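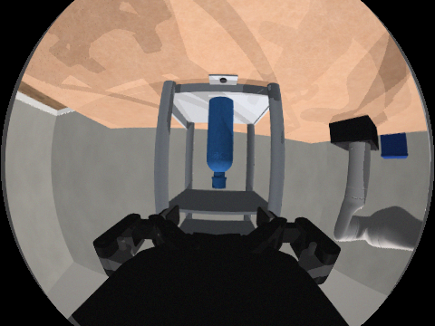 Grey shelving unit with a white shelf panel

Korka: The Collected Run, hardback box set
Published by Hevness
Price: £69
In stock. Orders placed before noon leave us the same day, except on Thursday, when the courier comes early.

Korka ran as a monthly comic before it was picked up for the screen, and most people who ask us for it now have seen the film first. The film takes its plot from the middle of the story and drops the harbour chapters altogether. This set has the whole run in the order it was first printed, with the harbour chapters where they belong.

The box holds three hardback volumes. Each one collects six issues and comes to almost 200 pages with the covers and letters pages included. The colours have been redone from the original art for volume one. Volumes two and three use the same colouring as the old paperbacks, so you will see a difference between them, mainly in the night scenes.

Volume three also has the Hodeda short story, which came out as a free giveaway and has been hard to find since. It is in black and white and is printed at the back after the cover gallery. If you have not read the comic before, leave it until last, as it gives away who is under the Thoroddsen mask.
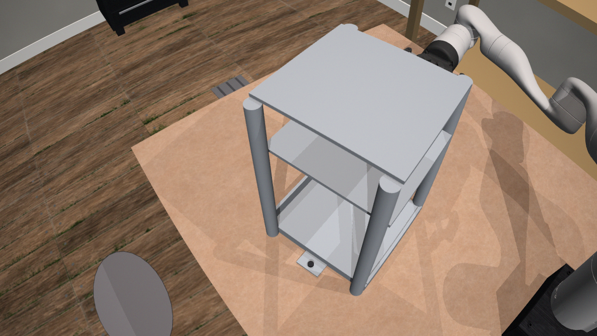
The slipcase is stiff board with a matt finish and is open on one side. It is heavier than the old paperback set, and the volumes are taller, so measure the gap before you order. On an open unit with a post at each of the four corners, such as this three-level one, turn the box so the spines face out between two posts and you can draw a volume straight out. The top level has no shelf over it, so height does not matter there. Keep the set out of direct sun, as the red on the spines fades.

What is in the box
Volume one: The Salt Road
Volume two: Harbour Lights
Volume three: Thoroddsen, with the Hodeda short story
Slipcase

The film script is not included, and there is no download code. The volumes are not sold separately in hardback.

Suitable for older teenagers and adults. Volume two has some strong language and a drowning.

Returns: send it back unread in the shrink wrap for a full refund. If a corner is bumped on arrival, email us a photo and we will replace the slipcase or the damaged volume, whichever it is.

Next printing expected in April.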